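The Graltgate Tape Project: Progress Report to the Tambunan Fund, Second Period
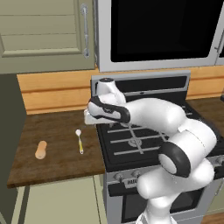 Computer rendering: white robotic arm over a black gas stovetop.

What this report covers

The second period of the grant ran from January through the end of May. We are writing from the back room of the Stuneck rehearsal building, where the transfer bench has been running most evenings, and we have a lot of good news and a couple of delays to tell you about.

A quick reminder of what the money is for. Graltgate and the mill towns up the valley had a busy underground metal scene from the early eighties until well into the nineties, and nearly all of it was put out on cassette. Demos, rehearsal tapes, live recordings made from the back of a bar, split tapes traded through the mail. Very little was ever pressed on vinyl. The grant pays for finding these tapes, transferring them properly, cataloging them, and making them available to listen to wherever the bands say yes.

Tapes collected and transferred

We now hold 916 cassettes. That is well past what we hoped for when we applied, and they are still coming in. A lot of them arrived in shoeboxes, plenty came in plastic grocery bags, and one big lot turned up in a bass drum case with the hardware still in the bottom of it.

Of the tapes that have gone across the bench so far, most play better than we expected. The cheap shells are the problem. Pressure pads fall off, the little felt squares turn to dust, and the leader comes loose from the hub. We keep a tray of donor shells and swap the tape over before it goes anywhere near a deck. It takes a few minutes once you have the knack, and everybody on the bench has the knack now!

Azimuth has been the real lesson of this period. A demo recorded on a four-track and then dubbed on somebody's home stereo can be off by a long way, and if you play it on a correctly aligned deck, the cymbals vanish and the guitars turn to wool. We now adjust the head by ear and by meter for every single side. The difference on thrash and speed metal is huge. There are tapes we had all known for years as "the muddy one" that have a crisp, nasty, perfectly good guitar sound on them, and hearing that come up out of the speakers for the first time is the best part of the job.

We make one flat transfer of each side with no noise reduction and no EQ. Any cleanup is done on a copy. For tapes that were recorded with noise reduction switched on, we note it in the catalog and keep both versions.

The Brarix tapes

You asked us last time to say more about individual finds, so we will happily go on about this one for a while.

Brarix was a four-piece that played around the valley for a few years and broke up without a record. People who saw them talk about them constantly, and all that anyone had was a third- or fourth-generation dub of their first demo, with a loud hum all through side two. In March a former member brought us the master cassettes for that demo, plus three more sessions that had never gone out at all.

The first demo is what you would guess from the dub – fast, rough, a bit in debt to the bands everyone was listening to at the time, with a singer who goes for high notes he can only sometimes get. The later sessions are something else. The songs stretch out and slow down, there are acoustic openings, twin-guitar passages that go on for minutes, and a drummer who had clearly been practicing a great deal. The last session has a long closing song in several parts that ends on just the bass and a ride cymbal. We played it at an open bench night and the room stayed quiet right through the gap at the end.

All the surviving members have given permission for streaming through the listening page. They would like to talk among themselves before deciding on any physical release, and we have told them to take as long as they need.

The listening page

The listening page went up in April with 46 demos on it. Each has the complete audio, a scan of the insert where we have one, a track list, and whatever we know about where and when it was recorded. We held it back a couple of weeks to fix the player, which kept skipping the first second of every song. On a grindcore tape that can be a fair piece of the song.

The page is plain and we like it that way. You can browse by band, by town, or by year, and there is a random button that was added late one evening as a bit of fun and is now the thing visitors use most. Several have written to say they hit it over and over until something stuck.

We have had letters and emails from former band members who had no idea anyone still cared. More than one corrected our track lists. One drummer had been credited on the wrong band's tape for decades and was very pleased to be moved. A singer asked us to take a demo down, which we did the same day; the transfer stays in the archive and is closed to the public, as set out in the permissions policy you approved.

Open bench nights

Open bench nights run once a month at Stuneck from 7 p.m. People bring a tape, watch it being cleaned and transferred, and go home with a file. We have had a lovely mix: original tape traders, their grown-up kids, and teenagers in new bands who want to know how anything got recorded on a four-track in a garage.

The teenagers have been the surprise of the period. A few of them now come every month and have learned to reshell a cassette and set azimuth. Two of the newer bands have recorded their own demos to four-track on our machine, with all the bouncing and hiss that goes with it, and they sound terrific. One of those bands covers a Graltgate song from 1986 that they found on the listening page. We could hardly have asked for more than that.

The room is small and gets full. For the May night we moved the chairs out, which helped, and ran a second pair of speakers into the hallway.

Zines and flyers

Paper was a minor line in the application and has grown. Many boxes of tapes came with flyers, letters, and photocopied zines tucked in among them, and they turn out to be the best source we have for dates. A tape with no date on it can often be pinned to a season from a review, a gig listing, or a grumpy letter about a trade that never showed up.

We printed 100 copies of a small booklet, Dubbed in Graltgate, with reproductions of the better flyers and short notes on the bands. It was given away at bench nights and mailed to everybody who had lent material. They are all gone and we are asked for it often. A second printing is covered by what is left in the print line, and we would like to add the Brarix material to it.

Spending

Spending is within the approved budget on every line but one. Deck maintenance cost more than planned: both main decks needed new belts and pinch rollers, and one needed a replacement head. We covered this from the travel line, which was underspent because so many people brought their tapes to us. The full ledger and receipts were sent separately.

Storage boxes and acid-free sleeves came in under budget. The computer bought in the first period is working well and we do not expect to replace anything there before the grant ends.

What is behind schedule

Cataloging is behind. Transferring a tape takes as long as the tape, and then writing it up takes longer, mostly because of the detective work. Band names repeat (there were two different valley bands with the same name, a few miles apart, who seem to have hated each other), members swapped around, and a lot of inserts give only nicknames. We have a backlog of transferred tapes with nothing but a shelf number and a best guess.

To deal with it we have split the work. A short record with band, title, format, and condition is made at the bench on the night of the transfer. The fuller notes are added later by whoever knows that corner of the scene. This has been in place since April and the backlog has stopped growing.

The recorded interviews are also later than planned. We wanted to finish the transfers first for the people we are interviewing, so they could hear their own tapes before sitting down to talk. The first few have gone very well this way. People remember much more after hearing a song they had forgotten they wrote.

Plans for the next period

We will carry on with the transfers, starting with the most fragile tapes. The interviews will be recorded over the summer and short clips added to the listening page alongside the demos. A listening evening for the later Brarix sessions is planned at Stuneck in September, with the surviving members invited and the four-track set up for anybody who wants to try it.

We would also like to talk with you about live tapes. We have a good number of audience recordings from the old Graltgate venues, some of them really exciting, and permissions for these are more complicated when several bands share one cassette. A draft approach is attached and we would welcome your comments on it before we put any of them online.

Thank you again for backing this. The bench is on most nights, and you are welcome to come by and hear what is playing.

Related
First period report to the Tambunan Fund
How to lend or donate a tape
Permissions policy for bands and labels
Reshelling a cassette: bench notes
Open bench nights at Stuneck
Newly added demos

Graltgate Tape Project, Stuneck rehearsal building, Graltgate | Contact us | © Graltgate Tape Project | Back to top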